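The Patience of Showing
In Sturnley, people spend their working day teaching machines to clear a table. Our writer tried it too, and was not very good.

The first thing Alasdair Pringle told me was to slow down. I was trying to pick up a paper cup with a tool that has two fingers and a handle, and I did it the way I pick up a cup at home, quickly and without thinking. The cup fell on its side. He put it up again and waited.

"You are showing somebody who has never seen a cup," he said. "Do it again, but mean it."

Pringle leads the demonstration team at Clilletti, a small company that prepares robots for cafés, hotels and waiting areas. He was a driving instructor before this, and it can be heard in his voice. He does not raise it. When I closed the fingers too early, he only said "early," and when I closed them too late, he said "late."

The idea behind the work is old and simple. To write down every movement for picking up a cup is very hard, and for a wet cloth it is nearly impossible. So the company lets a person do the task, records how the hand moves and what it sees on the way, and gives many such recordings to a program which learns from them. One recording is called a demonstration. A good one for a cup takes 6 seconds. A good one for folding a napkin takes 40, and I never made one.

There are two ways of giving a demonstration at Clilletti. The older way is remote control. The demonstrator sits in a chair and holds two light arms, and across the room the real robot copies what the arms do. I found this tiring in an unexpected place, which was my neck. You lean forward all the time to see behind the robot's wrist. There is also a small delay. You feel it most when you put something down, because your hand has already decided that the thing is on the table and the robot's hand has not arrived yet.

The second way has no robot in it. You carry the gripper yourself, with a camera fixed on it, and walk to wherever the task is. Pringle's team uses it for most of the work now. The tool is heavier than it looks, and after some time my thumb began to shake. But I could feel through the handle when the fingers touched something hard, and this feeling was missing completely from the chair.

Not everybody in the company agrees about which is better. The engineers at the Innes office, where the learning programs are written, like the remote control, for the recorded movements are ones the robot is certainly able to make. A person with a gripper can twist the arm in a manner that no robot could follow. Pringle accepts this, and he trains his people to avoid it. Elbow low, he says, and no reaching behind the back.

I asked him what makes a bad demonstrator. He thought for a while. Clever people are sometimes bad, he said, as they find a new way each time. One time they take the cup by the rim, one time by the side, and one time they push it to the edge of the table first. The program can learn from variety, but it cannot learn much from a person who changes the plan in the middle. He prefers someone who decides, does it, and lets go cleanly.

The letting go was my problem. I opened the fingers and pulled back at the same moment, and the cup came a little with me. Of my first 5 demonstrations he kept one.

There is a list for each place where the team works. The list says which objects to move, from where to where, and how the light should be. Before the first demonstration the demonstrator turns slowly and lets the camera look at the room, so that later the program can work out where the gripper was. I liked this part. It is the only moment of the day when nothing can be dropped.

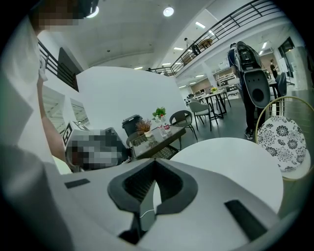 Does a person need to understand robots to do this work?
The work asks for steady hands and a lot of patience, and most new demonstrators learn the rest from a colleague in their first days.

The largest customer is Stellwood, a group of small hotels, which wants a machine that can clear cups and bottles from low tables at night. Pringle does not promise them a date. In the last test that I was allowed to watch, in June, the robot cleared 95 cups before it made a serious mistake, and the mistake was to bring back a cup it had already taken away. He wrote it down without any sign of surprise. The next morning the team recorded new demonstrations in which the tray was already half full.

I asked if it bothers him that the machine will not know who taught it. He answered that his driving students did not remember him either, and that he still sees some of them on the road, turning their heads at the corner the way he showed them.

Then he gave me back the gripper. There was time before lunch for one more cup, and he wanted me to keep my elbow low.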